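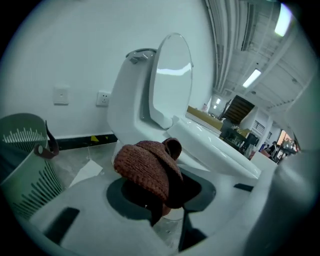

Cemari Home Store tidies its toilets ahead of June sale

WESETTI – The bathroom corner at the Cemari Home Store on Dekker Street is getting its first serious cleanup since the store moved in, and shoppers are asked to be patient, and also to stop throwing things away in there.

The store, which sells surplus and secondhand fixtures, will mark down its bathroom stock for the first two weeks of June. Prices for a complete toilet start at $30 for models with a chip or a missing lid and top out at $245. Baskets, brushes and other small goods will be sold separately, a point the store has had to make before.

Staff began at the back of the floor this month, wiping down seats, moving boxes and emptying wastebaskets. The wastebaskets are merchandise. They fill up anyway.

A notice taped up by the registers lists items recovered from the department since winter. It includes four umbrellas, a library book and enough knitwear to get a small family through January. Anything left unclaimed by the end of the sale goes to the Fokent Street clothing bank.

The store would also like it known that the display toilets are not connected to anything. The notice says this twice, the second time in capitals.

Last year's bathroom sale brought in $2,095, a store record for the department and still less than the store took that month on doorknobs. The goal this time is to clear enough floor for a row of sinks, now stacked in the stockroom where only employees can trip over them.

A black wastebasket with crumpled paper in it and a pale green toilet brush on the tile were among the matters still pending.

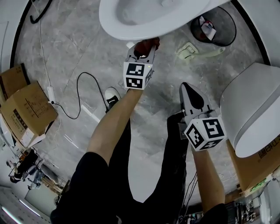

If you go

The sale runs 10 a.m. to 6 p.m. at the Cemari Home Store, Dekker Street, Wesetti. Delivery inside town is free on orders over $200. Everyone else should bring a truck, a blanket and a friend with a good back. Restrooms are next to the front entrance – the ones with doors.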